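Andside tenants ask for answers as old plaster walls wait for repair
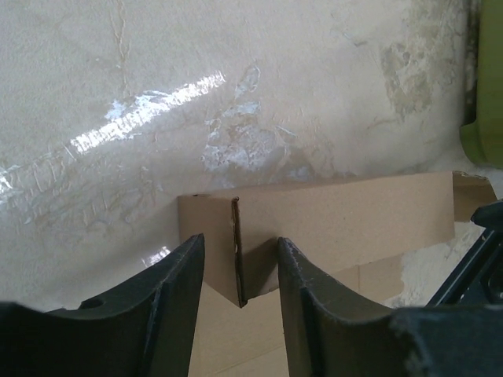

Cracked and stained plaster on an off-white wall.

Last updated: 4:40 pm

Tenants in the Andside neighbourhood say they are tired of waiting for a repair program which was announced in January and which, in most of the buildings, has not yet started.

The program covers 1008 rental apartments in the older part of Andside, the streets between the rail yard and the river. All of them belong to the housing company Norkik, which bought them from the previous landlord two winters ago. The walls in these buildings are mostly plaster on lath, and many of them have moisture damage, cracks and loose paint.

In a letter sent to all households in January, Norkik wrote that the work would be done building by building and that every tenant would receive a notice before the workers come. The tenants' association says that until now only two buildings have received such a notice. In one of them the workers came, opened the wall in the stairwell and left again. The opening is now covered with plastic sheet.

"We are not asking for luxury. We are asking for a date," the association writes in a statement which was put up in the lobbies and sent to city councillors.

Norkik confirmed to this newspaper that the schedule has moved. In a written answer the company said that its first contractor, Plultico, left the project in spring after a disagreement on the price of the plaster work. Plultico had calculated for patching, and when the first walls were opened the firm found that the lath behind them was in worse condition than expected. The two companies could not agree who should carry the extra cost.

A new contractor, Sengar, has taken over. Sengar is a smaller firm which until now has worked mainly on schools and community centres. According to Norkik, it will use two crews, one for the moisture and one for the plaster, and the plaster crew will not enter an apartment before the moisture readings are acceptable. The company did not want to say what this means for the end date.

Plultico did not answer our questions before publication.

The order of the buildings has also become a point of dispute. Norkik started its list with the buildings closest to the rail yard, where the roofs were already replaced. The association would like to begin at the river side instead, where the basements take in water every spring and where, it says, the most families with small children live. Norkik answers that it makes no sense to plaster walls in a building whose foundation still has to be drained. The drainage work needs a separate permit from the city, and the application was filed only last month.

Tenants on the river side were not told about this permit. Several of them learned it from the city's website.

For the households, the question is also a practical one. During the plaster work, furniture has to be moved away from the walls and one room at a time must be empty. Norkik offers storage boxes and a place in a locked container on the parking lot, but no moving help. The association has asked for help for older tenants and for people with disabilities, and says that it has received a friendly answer but no promise.

There is a disagreement about rent too. Under the January letter, tenants get a rent reduction of 15 per cent for each month in which work is carried out inside their apartment. The association says that the reduction should begin with the day the damage was reported, and it advises its members to take photos and to keep copies of every message they send to the landlord. Norkik says that it will look at such requests one by one.

The city has a limited role in the matter. Its property standards office can inspect an apartment when a tenant files a complaint, and it can order a landlord to repair within a certain time. The office told us that it has open files for seven addresses in Andside. It does not publish the details while the files are open. An order normally concerns a single apartment – it cannot force a landlord to speed up a whole program.

Some of the buildings are also on the city's heritage list, which makes the work slower. In these, the plaster mouldings in the entrance halls and stairwells must be kept or copied in the same material, and drywall is not permitted in the common areas. Inside the apartments the owner is free to choose. Norkik said it will use drywall where the old wall cannot be saved, and lime plaster where it can. The association has no objection to this, but it wants the tenants to be informed before the wall is taken down and not on the same morning.

Another subject in the January letter was old paint. The company promised to test the paint layers in every building before sanding or scraping, because lead was common in the colours used when Andside was built. Norkik says the tests are finished for the rail yard side and that the results will hang in the lobbies. At the time of our visit we found them in one lobby, in two languages, with a phone number for questions. The other results are still at the printer, according to the company.

Until the crews arrive, tenants are asked not to paint over stains and not to fill the cracks by themselves, as this can hide the moisture and makes the readings less reliable. Small pieces of loose plaster may be swept up with a damp cloth. If a larger piece of the ceiling is hanging, the emergency line of Norkik should be called at any hour – the company says that somebody will come the same day.

An information evening will be held in the gym of the Andside community centre at 7 pm, on a date that will be announced in the lobbies. Norkik and Sengar have both said that they will attend. The association is collecting questions in advance and asks tenants to write their building and floor on the paper, but not their name if they prefer. Child care will be available in the room next to the gym, and the entrance from the parking lot is accessible for wheelchairs.

The city council will discuss the drainage permit in its next regular session. The session is open to the public, and residents who wish to speak must register with the clerk's office by noon of the day before.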